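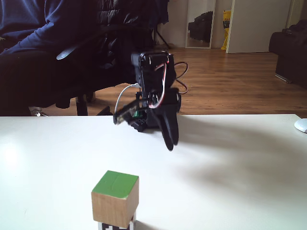
The Green Side

Jan 16, 2019 | by Ghoneim

Filed under: Short Fiction, Work

The job was to pick up a block and put it down again 576 times. I got it through the agency in Birkorby, who had me down as good with my hands because I had once packed glassware.

I sat at one end of the flat and the arm sat on the table. There was a small copy of the arm for me to hold, with a trigger for the fingers. When I moved mine, the other one moved a moment later. I had been told to expect the delay and not to fight it. I fought it for the whole of the first morning and knocked the block on to the floor more often than I lifted it.

The block was wood with one side painted green. Green had to finish on top. I asked why, and my supervisor said that was what Nonell had asked for. Nonell was the client. I never found out what they made.

Each go lasted 14 seconds. A tone sounded, I reached, closed the fingers, lifted, set it down and let go. Another tone. If I was happy with it I pressed one key and if I wasn't I pressed another. The bad ones were thrown away. I asked whether the machine might learn something from the bad ones too, and my supervisor said perhaps, but they weren't paying for them.

By the end of the first week I had 200 good ones. I had also picked up a habit. Before I took hold of anything I stopped just above it, for less time than it takes to say so. I had it from my mother, who did it with hot pans in the kitchen at Belholm, a little pause to see if the thing would bite. I didn't know I had it from her until I saw the recordings. My hand wasn't in them. There was only the arm coming down, stopping and going on.

"Can you smooth that out?" my supervisor asked.

I said I would try. I did try, and for 2 days every go went wrong, so we left it in.

The last of the 576 was done on a wet afternoon in September. I put the holder down and my fingers stayed curled for a while. My supervisor loaded the thing they had made from my recordings, which took longer than I expected, and told me to keep my hands in my lap.

The tone went. The arm swung out over the table and came down towards the block, and just above it, it stopped.

I have seen my mother's handwriting on a jar since she died, and I have heard her voice on an old tape. Neither one did to me what that did. Then the fingers closed and the block went up and came down again with the green on top.

"Good," said my supervisor, and wrote it on the sheet. "Again?"

I said yes, and we ran it until it was time for my bus.

Last updated by the Birkorby Reader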